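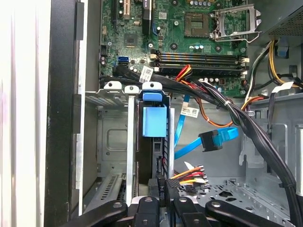
Open tower on the strip-down bench, socket bracket raised and no processor fitted.

Visit to the Rustar refurbishing hall, Tue 13 February

The Rustar hall is on the edge of Cairns, in a former cold store. Visits are limited to seven people and last a little over two hours. Donnie Moncrieff, who runs the desktop line, took our group through in the order the machines travel: intake, strip-down, test, rebuild, packing.

Intake is a roller table and a scale. Each tower gets a job number and a line in the stock system, which Rustar calls Grurkine. In January the hall took in 449 desktops, most from office clearances. Laptops go to a separate building and were not part of the tour.

Strip-down took up most of our time. The side panel comes off first and the tower is laid flat. On the board we looked at, the load plate of the CPU socket was standing open with the gold contacts exposed. Moncrieff's rule is that an open socket is inspected under a magnifier before anything else on the board is touched, and that a plastic cover goes on if the tower has to wait. Bent contacts are the most common reason a board is rejected at this stage.

The second item on the sheet is cabling. Factory looms are left in place where possible. In this tower the main black bundle was held with a white tie and ran down past the chassis, with a twist of red, yellow and black wires looped over the memory slots. The loop has to be moved aside before memory can be seated. Cable labels with barcodes stay on, as the rebuild bench uses them to order replacements. The two blue SATA ports on the board are checked for cracked housings and loose solder.

The test room has 24 positions on two shelves. A board runs on a known good processor and memory for 89 minutes, and a failure at any point sends it to parts recovery. The room was loud and warm, and questions had to wait until we were back in the corridor.

Rebuild uses Plumura thermal paste from a metered dispenser. We saw two machines closed up and one opened again for a fan lead that had been routed under the drive cage.

Packing is done by hand in reused cartons. Parking is at the rear gate, and closed shoes are required on the floor. Bookings for the next visit are taken at the front office.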